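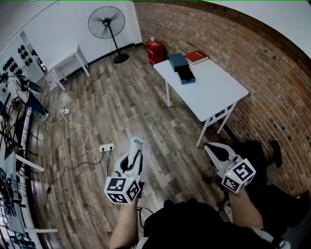

Isteo es un programa de escritorio que coge grabaciones hechas con pinzas de mano y las convierte en trayectorias que un brazo puede seguir sin protestar. Lo escribo y lo mantengo yo, y lo uso a diario, así que esta página es mitad ficha de producto y mitad lista de manías mías. La idea de partida es sencilla: una persona se pone delante de una mesa con una pinza en cada mano, hace la tarea, y el programa saca de ahí dónde estaba cada pinza en cada momento. Para eso se apoya en los cubos con marcadores en blanco y negro que llevan las pinzas, uno por mano, y en todo lo que no se mueve alrededor. Una pared de ladrillo rojo, por cierto, es un regalo para la parte visual (tiene esquinas y juntas por todas partes), mientras que una pared blanca y lisa le da bastante menos a lo que agarrarse.

Qué hace

Lo primero es la localización de la cabeza. Si la cámara va en la cabeza de quien trabaja, se mueve muchísimo más de lo que uno cree, y todo lo demás depende de saber dónde está. Isteo reconstruye ese movimiento a partir del fondo y después coloca los cubos encima. El orden importa: durante un tiempo lo hice al revés, primero los cubos y luego la cabeza, y me salían unas trayectorias con un temblor precioso, como de película de miedo.

Después viene la pose de cada pinza. Se calcula con las caras del cubo que se ven en cada fotograma. Con dos caras visibles va muy bien; con una sola, y encima de frente, aparece la ambigüedad de siempre (el plano puede estar inclinado hacia un lado o hacia el otro y la imagen casi no cambia). Isteo guarda las dos soluciones y decide más tarde, cuando ya conoce lo que pasa antes y después. Esto consume memoria, lo aviso, pero es la mejora que más se nota de toda la versión actual.

Y luego está la apertura de los dedos, que se estima aparte. Puedes meterla desde un sensor, si tu pinza lo tiene, o dejar que la saque de la imagen de una cámara colocada en la propia pinza. Yo prefiero el sensor siempre que se pueda. La estimación visual funciona, pero con objetos oscuros sobre fondo oscuro se pone creativa.

El editor de tramos

Aquí es donde pasarás más horas, así que le he dedicado más cariño. Ves una línea de tiempo con tres pistas: mano izquierda, mano derecha y cabeza. Cada pista se pinta según la confianza del cálculo, y los huecos se marcan en gris. Puedes cortar, unir, etiquetar y descartar tramos con el teclado (¡todo con el teclado!, llevo fatal lo de ir y volver con el ratón).

El guardado automático salta cada 90 segundos y conserva las últimas 6 copias. Antes era una sola copia y perdí una tarde entera de etiquetas por cerrar donde no debía, de modo que ese cambio lo pagué de mi bolsillo, por así decirlo.

Hay un filtro que me piden mucho y que ya viene de serie: descartar tramos donde un marcador desaparece más tiempo del que tú digas. El valor por defecto es conservador. Si tus tareas tienen mucho cruce de manos, súbelo un poco o te quedarás con la mitad del material.

De la grabación al brazo

Una trayectoria limpia todavía no es una trayectoria que se pueda ejecutar. La muñeca humana hace cosas que a un brazo de seis ejes le sientan regular, y la persona se inclina, da un paso atrás y sigue tan tranquila. Para esa parte uso Jorkora, el planificador que se instala junto con Isteo. Le das el modelo de tu brazo y la posición de la base, y te dice qué tramos caben enteros, cuáles caben moviendo la base y cuáles no hay manera.

Lo bueno es que el informe lo da antes de exportar. En mi último conjunto de pruebas, que eran 2065 tramos de coger y dejar cosas sobre una mesa, el 82 por ciento cabía sin tocar nada. Casi todo el resto se arreglaba girando la base, y lo que quedaba eran gestos con el codo muy alto que yo mismo había grabado sin pensar en el robot. Me lo tomé como una lección de postura.

Jorkora también comprueba colisiones contra una geometría sencilla: el plano de la mesa, las patas si las dibujas, y las cajas que quieras añadir. No reconstruye la habitación. Me lo preguntan a menudo y la respuesta sigue siendo que no, al menos de momento, porque para tareas de sobremesa con cuatro cajas bien puestas vas sobrado.

Cómo preparo yo una sesión

Esto es gusto personal, pero a mí me funciona. Empiezo con una calibración corta de la cámara aunque la del día anterior siga pareciendo buena. Luego levanto los dos cubos delante de la cara y los giro despacio, para que el programa vea todas las caras impresas y compruebe la geometría. Después miro la mesa unos segundos desde un par de sitios distintos y entonces ya empiezo a grabar la tarea.

Con la luz soy pesadísimo. Prefiero una luz difusa y aburrida a una lámpara potente de lado, por los reflejos en el papel de los marcadores. El papel mate ayuda muchísimo. El plastificado brillante queda muy profesional y luego falla en el peor ángulo posible.

Las cosas planas piden algo más de paciencia. Un libro de tapa dura tumbado se deja coger mal con dos dedos, así que conviene grabar también el gesto de arrastrarlo hasta el borde y etiquetarlo como tramo propio. Si lo dejas dentro del mismo tramo que el agarre, el modelo que entrenes después mezclará las dos cosas, y separarlas a mano cuando ya tienes el conjunto cerrado es un trabajo tristísimo.

Formatos y requisitos

Isteo lee vídeo en los contenedores habituales y acepta marcas de tiempo en un archivo de texto aparte. Exporta a CSV, a JSON y a Edet, que es mi propio formato binario y el más rápido de los tres si luego vas a entrenar. La especificación de Edet viene con la instalación, con un lector pequeño en Python que puedes copiar y adaptar sin pedirme permiso.

Funciona en Linux y en Windows. Con tarjeta gráfica va mucho más suelto, sobre todo en la localización de la cabeza, pero el editor y los informes tiran perfectamente en un portátil normalito. Los datos se quedan en tu equipo y no hace falta conexión salvo para activar la licencia.

Lo que todavía no va fino

Las manos cruzadas, con un cubo tapando al otro, siguen costando. Los giros bruscos de cabeza también, sobre todo con poca luz, porque el fondo se emborrona y la localización tarda un poco en recuperarse. Y el visor tridimensional se arrastra con grabaciones muy largas; te recomiendo trocearlas antes. Estoy reescribiendo ese visor y espero tenerlo en julio.

Licencias

Hay una licencia individual y otra de laboratorio. Las dos incluyen Jorkora y las actualizaciones de la versión en curso. La de laboratorio añade Skumitz, la cola de procesado por lotes: le dejas las grabaciones en una carpeta al irte y por la mañana tienes las trayectorias calculadas y un resumen de lo que ha dado problemas. La versión de prueba es completa salvo por la exportación a Edet, y puedes abrir con ella los proyectos que te pase cualquiera que tenga licencia.

Si tus pinzas llevan marcadores con otro diseño, escríbeme antes de comprar y mándame un vídeo corto. Lo paso por el programa y te contesto con el informe.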